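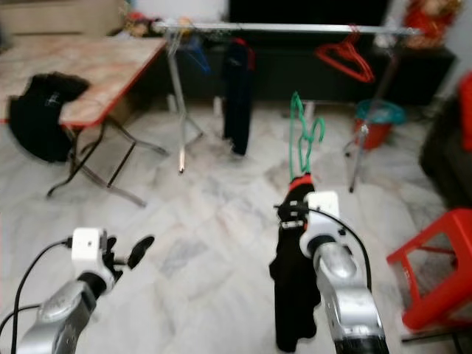 The airing rail in the front room, table to the left, orange bucket by the long cabinet.

October, notebook carried on from the Sellbridge pages

Kettle on at 7.40 and straight into the hanging question, which I have been putting off for longer than I care to admit. We want one page in the Tikkanen care sheets that says how a knit ought to be aired, and so far all we have is my handwriting and a lot of crossings out.

I do like working in the front room. The marble floor is cold on the feet but it shows up every bit of fluff, and fluff is half of what we are after. The metal rail is long enough that a jumper can have a good stretch of it to itself, and the folding table is the right height for laying things flat first -- shoulders square, sleeves brought in, then a gentle tug down the side seams. I've pencilled in 12 minutes flat before anything goes near a hanger. Teemu would have it at 5, and he may be right for cotton, but I am fond of my 12.

Hangers next. The plastic ones are a bit of a mixed family by now, green, red and blue, and I have stopped minding. What I do mind is the shoulder width. A narrow one leaves those little horns in a knit that no amount of patting takes out, so the page should say to try the hanger against the shoulder seam before threading it through, and to go in from the hem and never down through the neck. I must have stretched a dozen collars learning that, my good Favadton one among them (still sulking at the bottom of the drawer).

Ribbed pieces want a paragraph of their own. The black and red knit is a lovely thing, but rib gives whichever way you ask it to, and if you lift it by a single pinch all the weight goes to that one place. Two hands underneath, I'd say, and let the rail do the rest.
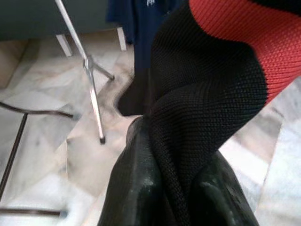
Shahram Ghorbani wrote in the margin that he would not hang rib at all, whatever the hanger -- fold it once over the rail at the underarm, he says, with a towel beneath, and turn it before bed. I've copied that into the draft under my own version and left both standing until Teemu has read them.

Still to do: wider hangers, a clean towel, and a better word than "tug".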